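Foro de la comunidad > Casa y taller > Paredes

Pared de ladrillo visto con agujeritos y junto al enlucido blanco, ¿lo sello o lo dejo?

Romana Tóth
Hola a todos. Tengo un cuarto en planta baja que uso para preparar paquetes, una pared es de ladrillo viejo sin nada encima y pegada a ella sigue un trozo enlucido y pintado de blanco. El ladrillo suelta polvillo rojo. No mucho, pero cada mañana paso la mano por la mesa blanca y sale rosa. Las cajas también, y como son blancas se nota todo.
Además hay agujeros pequeños, de tacos viejos supongo, casi todos hacia el lado donde acaba el ladrillo. Y la esquina con el enlucido no sé si rematarla o no.
Dudas: ¿sellador al agua o aceite de linaza? ¿Tapo agujeros antes o despues? ¿Muevo la mesa o da igual? No quiero que quede brillante, eso lo tengo claro. Presupuesto poco. Compré ya un bote de Helis mate pero no lo he abierto, si no vale lo devuelvo.
Gracias y perdón por el tocho.

Zuzana Murín
Aceite no. Oscurece mucho y luego no hay quien lo quite. Al agua y mate, el que tienes servirá, mira que ponga transpirable en la etiqueta. Si no lo pone devuelvelo.

Kerstin Bråten
Hola Romana, yo pasé por lo mismo en el taller, contesto rápido que salgo.

Primero cepillar. Cepillo de cerdas duras, NO de alambre, que el ladrillo viejo se deshace y acabas con más polvo que antes. De arriba abajo, luego aspirador con la boquilla de cepillo. Dos pasadas. Ventana abierta y mascarilla buena, el polvo de ladrillo no es broma.

Agujeros antes de sellar. Mortero de cal con un poco de polvo del propio ladrillo (guárdalo del aspirador, si lo tienes limpio) y así no canta el parche. Con los muy pequeños yo no me molestaría. Los de las juntas, mortero claro sin teñir. Dejar secar bien, yo esperé 10 días y luego el sellador.

Sellador: prueba antes en un trozo que no se vea, detrás de la estantería o donde sea. Dos manos finas, brocha ancha. La primera se la bebe toda, es normal. El rodillo deja las juntas sin cubrir.
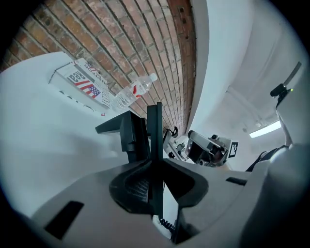
Lo de la esquina: cinta de pintor sobre el blanco, bien apretada, y no rellenes con silicona, amarillea y queda fatal. Si hay grieta entre ladrillo y enlucido, masilla acrílica pintable, un cordón finito, dedo mojado y listo. La línea recta entre los dos materiales queda bonita tal cual, yo no pondría listón.

Y la mesa sepárala de la pared mientras trabajas, un palmo o más. Saca todo, cajas, botellas de agua, lo que haya encima, y una sábana vieja. El cartón blanco coge el polvo rojo y no sale, lo frotas y es peor. Las cajas que ya estén manchadas, un paño seco y poco más.

Si ves manchas blancas tipo sal en la parte baja, para y mira la humedad antes de sellar nada. Eso es otro tema.

Anežka Paulík
Yo puse una lona de Gandemus delante colgada de un cable y fuera, 2 minutos. Feo pero no cae polvo jaja

Romana Tóth
Gracias!! Kerstin, lo del polvo mezclado con cal no se me habría ocurrido. Sal no veo, he mirado abajo con linterna. El bote sí pone transpirable, asi que me lo quedo. Empiezo el finde por el lado de los agujeros y si queda bien sigo con el resto. La lona como plan B.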